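September 24, 2018

Table clearing again, all day. The task as written in the Murkolby plan is short: put the scraps and wrappers in the clear bin, put the dishes in the gray rack, leave the tray for last. It takes me under two minutes with my own hands. Through the leader arms my best run today was 3 minutes, and most were longer.

Session total is 166 demonstrations, 11 of them thrown out. Six of those were my own errors: I let go of the left handle before the recorder had stopped, and the follower arm sagged at the end of the episode. A policy trained on that learns to sag. The rest were dropped frames on the left wrist stream, which I reported last week and am reporting again.

Notes on technique, before I forget them.

The saucer is the worst item. It lies almost flat and the finger has to get under the rim from the side. If I come straight down I only push it across the tray. I now bring the right arm in low, touch the tray first, and slide. I feel nothing through the leader, so the touch has to be judged by eye from the head view. The cup is easy if I close on the wall and do not try to span it.

Paper is easy to grip and hard to release. A napkin hangs on the finger pads. Opening wider does not help, but a small roll of the wrist does. I have tried to do the roll the same way every time, on the theory that a consistent habit is easier to learn than a clever one.

Rice is a problem of definition. The Zivley instruction sheet says "cleared" and does not say how many grains may remain. I asked for a rule in writing. Until it comes I treat loose grains as outside the task and do not chase them. Chasing them added almost a minute per run last week and taught the arms to peck.

I also changed how I use the idle arm. Earlier I parked it anywhere. Now, whenever one side works alone, I hold the other still and well away from it — small drifts in the idle handle get recorded as motion, and the model cannot tell that they mean nothing.

Item positions were shuffled by hand between runs, from the printed list. The list repeats itself more than it should. I started adding my own small variations after lunch and logged each one.

Head, fixed and wrist views, copied over from the table-clearing set:

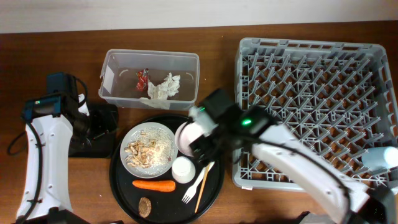
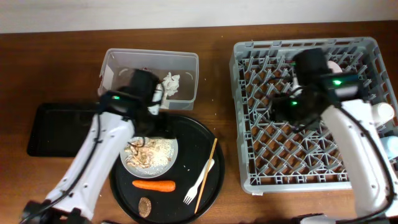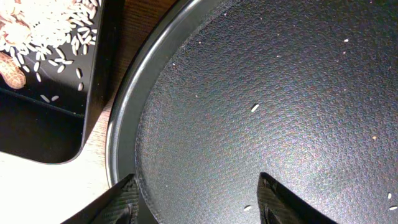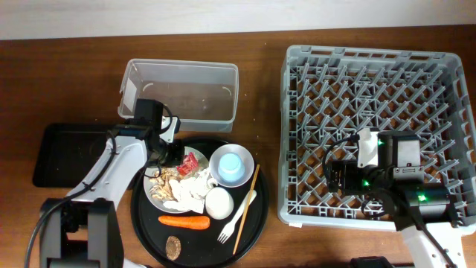 Noiphan wrote back in the evening that the grain rule should be settled by the people who score the runs, and that holding the idle arm still is fine for now but will have to stop in October, when the two-arm handoffs start and neither side is ever really idle. Noiphan also wants the rejected runs kept in a separate folder, on the grounds that a bad release is useful to look at even if it is no use for training.

I moved them over before closing the session. Tomorrow: recalibrate the left leader, whose elbow reads 2 degrees off at rest, and send the dropped-frame log to Jerkier with the timestamps marked.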